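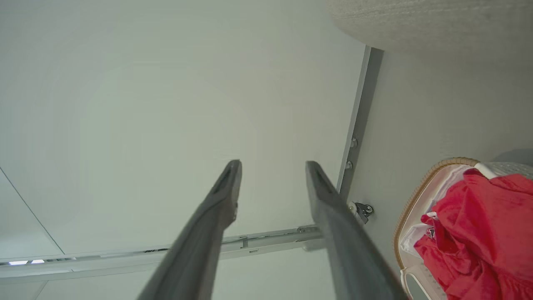

Gripper fingers of a sorting arm at Pellura's Nusberg laundry, with a basket of red fabric at right.

NUSBERG, April – Pellura, which provides laundry and linen services to hotels, clinics and care homes, has begun using robotic arms in the sorting hall of its Nusberg plant. The arms take over the first handling of incoming textiles, a job that until now was done entirely by hand.

The plant processes 3,729 baskets and bags in a typical week. Sorting has long been the least popular post in the building. Employees stand for most of a shift, bend to reach the bottom of each load and handle items before they have been washed. In last year's staff survey, it was the station from which employees most often asked to be moved.

Under the new arrangement, each arm lifts pieces one at a time with a two-finger gripper and places them on the line to the washers. A camera at the wrist helps the arm find the next piece. Employees supervise the cells, check pockets, set aside damaged or delicate goods and step in when fabric is tangled. The cells were supplied and installed by Berer.

Pellura employs 51 people at Nusberg, and no position has been cut as a result of the change. Sorting staff have been offered training as cell operators or a transfer to finishing and repair. Operators move up one pay grade after completing the course. Rotation between stations, previously voluntary, is now part of every schedule, and no employee will spend more than half a shift at the sorting cells.

"Our employees told us plainly which work was wearing them out," the company's management said in a statement. "We have asked them to tell us just as plainly where the new equipment falls short, and several of their changes have already been made."

Those changes include lower basket stands and a stop button within reach of the repair table. The employee council will review workload and noise levels with management every three months.

Pellura plans to install the same equipment at its Idahosa plant once the first review at Nusberg is complete.

Related items
Pellura opens repair room at Idahosa plant
Training places for laundry operators: how to apply
New collection hours for care homes
Nusberg plant renews water recycling permit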